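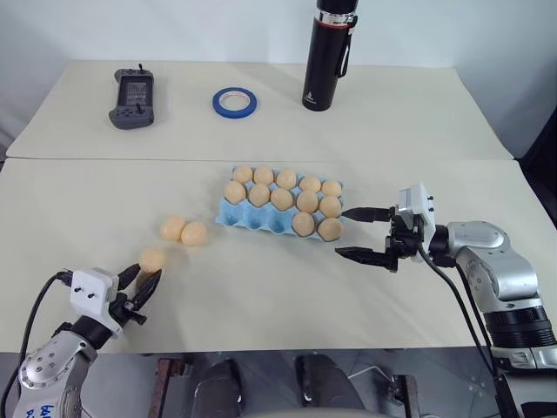
The Celier egg tray in light blue, with three cups empty.

Home | Kitchen | Storage | Reviews | Ask us

I didn't think I needed an egg tray. Eggs come in a carton, the carton goes in the fridge, and that has worked for me for years. But Stinine says the Celier is "the last egg holder you'll buy," and 95 reviews on their site agree with each other a bit too neatly, so I bought one in January with my own money.

It has three rows of five cups and no lid on mine. Five across is an odd width if you buy by the dozen, as I do. One box leaves you with three gaps, and two boxes won't fit. Stinine doesn't say who it was designed for.

The cups themselves are fine. Medium eggs sit well down in them, large ones a little proud. Extra large eggs touch their neighbors, and I had to leave every other cup free, so there goes your capacity.

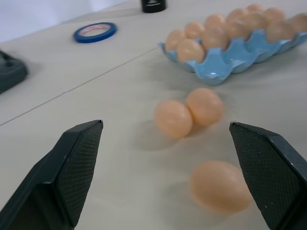 Counter space is my real complaint. The tray takes up more of it than a carton, and you end up putting eggs down next to it while you shuffle the old ones forward. Nothing on the tray helps with that. A plain lip or a side dish would do for strays like the two lying against each other on the bare tabletop, well short of the tray. My old Kaushik bowl was ugly, but it held the lot – and it never made me think about rows.

I do like the color. The scalloped cups look nicer than I expected, and it's easy to see when you're running low. Would I pay full price again? No. On sale, maybe, if you bake a lot and buy loose eggs.

Contact | © Hakwood Kitchen Reviews | Back to top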